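Small Round Tables: Surface, Edge and Load

Home section, October 2026

A round wooden table is a simple object to specify and an easy one to buy badly. Most complaints that reach this magazine concern three matters: the finish, the usable area and the stability of the top when weight is put near the rim. All three can be checked in a showroom in a few minutes.
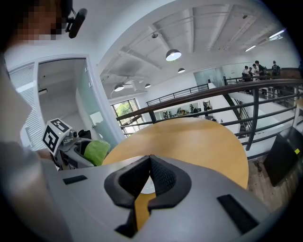
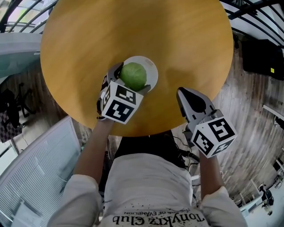 A round wooden table in a warm orange to honey-yellow tone. In the second view, a white plate stands near the middle of the top.

Start with area. A round top has less usable surface than its diameter suggests, as plates are wide at the point where the table is narrowest per person. For 2 people eating, one plate each and a shared dish in the center is the practical limit on a small table. For one person, a single plate near the middle leaves a full ring of free surface for glasses, a knife and whatever else is in use. A centered plate also keeps fruit and other round food well away from the edge. Limes roll, and a round top has no corner to stop them.

The finish matters more than the species. Warm orange and yellow tones are common in this class of furniture and may come from the timber, from a stain or from the lacquer itself. The seller should be able to say which. Madeo, whose small tables are sold through the Stodby showroom, offers the same top in oil and in clear lacquer. The oiled version marks sooner but can be repaired at home with a cloth and a small can. The lacquered version resists juice and water for longer, but a damaged area generally has to be sanded back as a whole.

Citrus deserves a separate note. Lime juice is acidic and will dull some finishes if it is left to dry. A plate under the fruit is sufficient protection. Cut on a board, wipe the surface with a damp cloth and dry it at once. Do not use scouring pads on either finish.

Next, the edge. Run a hand along the full circumference. A good edge has an even radius and no flat spots from the sander. Radonjić, a workshop that supplies several stores in the Wandthorpe area, finishes its rims by hand with 100 grit paper followed by two finer grades. Machine-finished rims are acceptable provided the curve is continuous and the underside has been eased as well. Forearms rest on the edge for long periods, and a sharp lower corner will be felt through a sleeve.

Stability is tested with the palm. Press down at the rim, midway between two legs, and watch the opposite side. A slight flex is normal. Lifting is not. Pedestal bases should be tested at 6 points, as the feet are rarely spaced to match the way people sit. On a plank floor, test in more than one position - boards are seldom level with each other, and a table that rocks in one spot may stand firmly a few inches away. Felt pads compress with use and should be checked each season.

Prices vary with the thickness of the top. At Stodby, small round tables currently start at around $500 with a lacquered finish. Oiled tops cost slightly more. Delivery within Wandthorpe is included, and legs are fitted on arrival if this is requested when the order is placed.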